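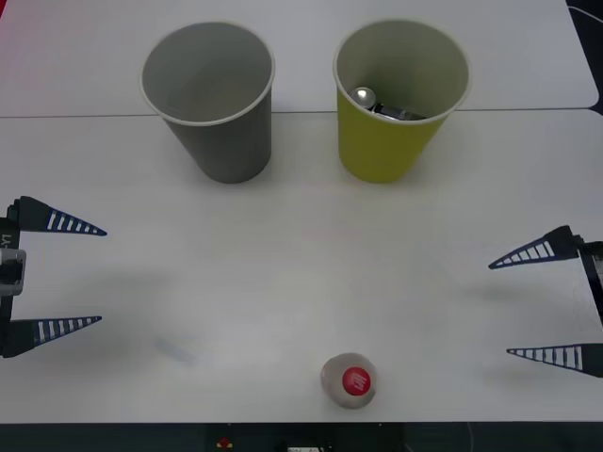
茶水间和公共厨房安全检查表（附检查意见）

地点：Lorkell 办公楼，三层
检查日期：10/13/18
检查人：Leonilde Prata
陪同：Margarida Brandão（行政）
上次检查：去年 December 的那一次，纸质表存在行政柜子里

填写说明

每一项写“合格”“需改进”或者“不合格”。意见写在项目的下面。中文不是我的母语，如果有的句子不清楚，请直接来问我，不要自己猜意思。编号和旧表一样，所以中间有跳号，旧表的第 5 项（煤气）已经取消，因为这一层没有煤气了。

一、用电

1. 热水器外壳、电源线、插头
结果：合格
意见：电源线没有破，插头不发热。热水器上的检验标签是编号 532，和登记本对得上。标签的一个角翘起来了，请用透明胶带贴好，不然明年看不到号码。

2. 微波炉
结果：需改进
意见：门可以关紧，转盘正常。可是后面离墙太近，散热的地方被挡住。请往前移，使后面留出一只手的宽度。微波炉上面放了一叠杂志和一包餐巾纸，我当场已经拿走。上次的表里也写过这一条，所以我希望这次能坚持。

3. 插线板
结果：不合格
意见：水池左边的插线板同时接了咖啡机和电热水壶，两个都是大功率的。电热水壶请改插到墙上的插座。这个插线板是 Tisteck 的，外壳有裂缝，请不要再用，也不要拿到别的房间去用。Margarida 说新的可以从仓库领，领了以后请在下面的整改表里签字。

4. 漏电保护开关
结果：合格
意见：按测试按钮，马上跳开，再合上正常。配电箱的门有一点紧，要用力才打开。箱门前面不能堆东西，检查的时候那里有一箱矿泉水，已经搬开。

二、防火

6. 灭火器
结果：合格
意见：压力指针在绿色区。瓶身编号 676。位置在门的右边，看得见，拿得到。检查卡上有两个月没有签名，请负责人按时检查，不要到年底一次补签。

7. 灭火毯
结果：需改进
意见：挂的高度对，但是袋子下面的拉带被塞到里面去了。紧急的时候要能一下拉出来。我已经把拉带整理出来。请打扫的同事擦袋子的时候注意，不要再塞回去。

8. 烟感探测器
结果：合格
意见：指示灯正常闪。有人问，烤面包冒烟的时候可不可以用塑料袋把它包住。不可以。请打开窗户，并且在面包机旁边等到面包烤好。

9. 疏散通道
结果：合格
意见：从厨房到楼梯口没有障碍。疏散图上厨房还画在原来的位置，是装修以前的图。请联系物业换一张新的。

三、热水和烫伤

10. 热水龙头的儿童锁
结果：合格
意见：锁有效。周末有家属带孩子来，请大家用完以后看一下锁是不是弹回去了。

11. 热饮用的杯子
结果：需改进
意见：柜子里有两种一次性杯，冷饮杯和热饮杯混放在一层。冷饮杯装很热的水会变软，拿的时候容易烫到手。请分两层放，并在柜门上写清楚。倒热水不要倒满，离杯口留两个手指。端着热饮上下楼梯请加盖子，盖子现在已经用完，需要买。

12. “小心烫”标志
结果：不合格
意见：标志掉了，只剩下胶的痕迹。旧表写“已更换”，但是我没有看到。请重新贴一张，贴在龙头的上方，不要贴在侧面。

四、地面、台面和水

13. 地面防滑
结果：需改进
意见：水池前面的防滑垫边上卷起来了，Margarida 自己也在这里绊过一次。请换新的，或者先用双面胶固定。擦地以后要放黄色的提示牌，等地面完全干了再收。

14. 台面
结果：合格
意见：干净。边角没有破损。切水果请用砧板，刀用完马上洗好放回刀架，不要放在水池里面泡着，别人伸手进去看不见。

15. 水池下面
结果：合格
意见：管子接头不漏水。清洁剂都有原来的标签。漂白水和除垢剂原来放在一起，现在已经分开放，这两样混合会产生有毒的气体，请以后也分开。

五、冰箱和食品

16. 冰箱温度
结果：合格
意见：冰箱牌子是 Fukuda，冷藏室温度计显示 3 度。门的胶条有一点脏，请擦一下，脏了会关不严。

17. 过期食品
结果：需改进
意见：最下面一层有没写名字的饭盒，里面的东西已经看不出是什么。请按规定，没有名字和日期的食品每个周末清理。清理以前在群里通知一声，这样比较有礼貌。

18. 洗碗机
结果：合格
意见：门缝没有漏水。最近一次清洗过滤网没有记录，请补一个记录本，挂在旁边就可以。

六、急救箱

19. 药品和用品
结果：需改进
意见：烫伤膏已经过期。创可贴只剩大号的。清单上写应该有 40 片，请按清单补齐。剪刀不在箱子里，后来在打印机旁边找到了，已经放回。

整改表

第 3 项：更换插线板。负责人：Margarida Brandão。当天完成。
第 9 项：换疏散图。负责人：物业。完成时间等物业回复。
第 11 项：杯子分层，购买杯盖。负责人：行政。一个星期内。
第 12 项：贴标志。负责人：Leonilde Prata。我自己打印，自己贴。
第 13 项：防滑垫。负责人：行政。一个星期内。
第 19 项：补急救用品。负责人：行政。三天内，烫伤膏请先买。

第 2、7、17 项不需要花钱，请各位同事平时注意。

备注：四层 Tristia 会议室的小茶水台不在这次检查的范围里，那里用另外一张表。对结果有不同意见的同事，可以把意见写在本页背面，写上名字，我收到以后会再去看一次。

检查人签字：Leonilde Prata
陪同人签字：Margarida Brandão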